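The Living Room Floor Is Not Storage
Friday, August 26, 2022

Most advice on arranging a living room deals with walls and surfaces: where the sofa goes, how high to hang a shelf, how much clearance a coffee table needs. The floor is treated as whatever is left over. I think this is a mistake, and that it accounts for a good share of the rooms that feel crowded without holding very much.

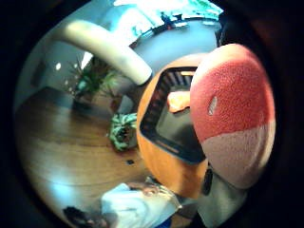 A floor has a capacity, and the capacity is smaller than its area. Every object standing on it takes up its own footprint plus a margin in which a person can't comfortably walk, vacuum or put a foot down in the dark. For a cabinet against a wall the margin is small, because three of its sides are either fixed or out of the way. For a round object standing free the margin runs all the way around. A floor cushion 2 feet across, with a 10-inch margin, keeps clear a circle 44 inches across. That is more than three times the area of the cushion itself. Two such cushions placed with their margins overlapping cost much less than two placed apart, and this is the whole argument for grouping.

Soft, rounded furniture is the worst offender and also the kind I would be least willing to give up. A plush seat in coral and dusty pink does more for a gray wall than most framed prints. It can be sat on, leaned against and moved with one hand. It has no corners to catch a shin. The trouble is that it has no obvious place either. A chair faces something. A bookcase has a back. A ball-shaped cushion has neither, so it gets pushed wherever the last person needed it to go, and after a few days it is in the path to the window.

The usual remedy is to buy a basket, and the usual basket is bigger than the problem. I have tried this. The Kelville, which I owned for most of a year, was a woven drum that held two throws and took up as much floor as the chair beside it. It also stood open at the top, and an open top at knee height collects things. Mail went into it, and a charging cable, and a single glove that stayed there until March. The object bought to remove clutter had become a deep, badly lit drawer with no front.

I don't conclude that open containers should be banned from living rooms. A small one with a clear purpose works well enough. The rule I follow now is that an open container on the floor should hold one kind of thing and should be emptied when it holds anything else. If it can't be given one kind of thing to hold, it should be empty or it should go. People who object that this is strict should look into the one nearest to their sofa.

Plants are a different case. A plant on the floor uses the same area as a cushion of the same width but can't be kicked aside, so its position has to be decided properly once. Two points are worth attention.

The first is height. A tall plant with slender fronds spreads most of its volume above the level where people walk, and its pot can stand close to the wall. A low, bushy plant with broad leaves spreads where the feet go. The low plant therefore costs more floor than the tall one, although it looks like the modest choice in the shop. I would put the tall one against the wall and the low one in front of it or beside something else that already blocks the path. Variegated leaves are a help here, as the pale yellow shows up in poor light and people step around it.

The second is water. Pots on a wooden floor need a saucer, and the saucer needs a gap under it. A saucer set flat on boards traps moisture and leaves a ring that sanding may not remove. Cork pads are enough. I used four under the heaviest pot and have had no trouble. The glazed Girwood saucers I bought first had a rough foot and scratched the finish the first time I turned the plant toward the light.

Lighting enters the argument because of the floor lamp. An arc lamp is sold on the claim that it saves floor, and the claim is half true. The base stands in one spot and the head hangs in another, so a reading seat can be lit with nothing beside it. But the space beneath the curve is not usable for standing, and anyone over average height learns to go around it. What the curve leaves is a zone suited to low objects: a cushion, a small container, a short plant. This is the natural place for the group described above. The low things lose nothing by being there, and the area under the lamp had no other use.

Overhead lighting works against all this. On a finished wood floor it produces glare in long streaks, and glare makes a floor look both larger and busier than it is. I would turn the ceiling fixture off before judging any arrangement. My own preference is a warm bulb in the floor lamp and nothing else after dinner, though I accept that people who sew or do puzzles will disagree.

Color needs less planning than it is usually given. Coral red and bright orange side by side are said to clash. At floor level, over warm brown boards, they read as one patch, and one patch is easier on the eye than two accents at opposite ends of the room. If strong colors must go somewhere, they should go together and low. The walls can then stay gray without looking unfinished.

The test I recommend takes one evening. Move every freestanding object off the floor and into another room, then bring back only what is used, starting with the seats. Stop when the floor is 70 percent clear, measured with margins included. In my case this excluded a footstool, a magazine rack and a Pietrzak side table that I had defended for years on the grounds that it was well made. It is well made. It now stands in the hall and holds keys.

The remaining question is what to do with guests, who bring bags and put them down. I have one hook by the door and have been considering a second. The Doretti model folds flat against the wall and projects 4 inches when open, and I would rather lose that much of the hallway than have a backpack in the middle of the boards.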